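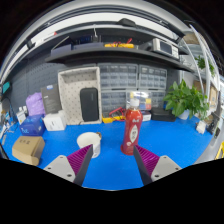 Re: [bench-grippers] Anyone bought the Wanov hand-held kit?

Sent in the evening, November
List: bench-grippers

Hi all,

Quoting the original question so the new folks can follow along:

> We have a little money left in the Telard budget and I'm looking
> at the Wanov hand-held gripper kit, mostly for grabbing everyday
> stuff off a bench. The shop page says "soft ridged pads, two
> fingers, ready to go." Has anyone had one for longer than an
> afternoon? I want to know about
> - grip on slick plastic
> - whether the pads wear out
> - what you get for 1,294, and what you end up buying anyway
> We had a Pullason before and the fingertips drove me nuts.

We've had ours for 16 weeks, so I'll take a swing at it. Sorry for the length – I've been saving this up.

First, the money. The 1,294 gets you the handle, the base plate, the two fingers with one set of pads already on, and a carry case that I would call optimistic. You do not get spare pads. A spare set was 115 from Flanagan when I ordered, plus shipping, and I'd just put that in the same purchase order so you don't have to go back and beg for it later. The little hex key in the box is junk. Use your own!

Slick plastic was my big worry too, coming from the same Pullason tips you had (the smooth gray ones, right? I still find bits of them in drawers). The ridges on the Wanov pads make a real difference. Soda bottles, tea bottles, shampoo, all fine as long as you come in fairly square. The shape matters more than the finish.
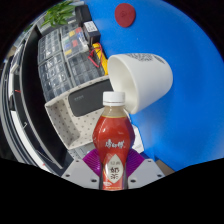 A bottle with a waist is the friendly case, because the pads settle into the narrow part and you can be pretty lazy about your aim. Straight-sided things want more squeeze, and paper cups are where I still mess up. Too much and you crumple the rim, too little and the cup rolls off toward whatever you care about most. I've gotten better at it but I wouldn't hand the thing to a new student and say "do cups first." Start them on bottles and small boxes.

Cardboard is fine, by the way. Thin plastic bags are hit or miss. Sometimes the ridges catch a fold and it comes right up, other times you just chase it across the mat like a cat with a receipt.

Pad wear: ours are still on the first set. They pick up dust and get slippery after a couple of days of steady use, and a damp cloth fixes that. I did manage to nick one on a sharp box corner, and it hasn't spread. What did go wrong was the screws in the base plate. Roughly once a week I'd feel a bit of wobble in the left finger, and it was always the same two. A dab of the weak threadlocker took care of it. Wanov support answered my email with a PDF of the manual, which says to tighten the screws – thanks, guys.

My other gripe is the weight. All of it is up front, so after an hour or so my wrist wants to go home. We swap people every half hour now and that's plenty. If the Telard work means long sessions, try to get a loaner first. Flanagan used to send one out for 2 weeks if you paid the return shipping, though I haven't checked whether they still do.

Would I buy it again? Yeah, for benchtop stuff I would, at that price, with the spare pads. If you mostly need to pick up tiny parts I'd keep looking, the fingertips are just too chunky to get under a washer or a loose resistor. If someone on the list has shaved a set of pads down for that, I'd love to hear how it went before I take a knife to mine.

Happy to measure anything on ours if the drawings on the shop page don't cover it. Write me on or off list.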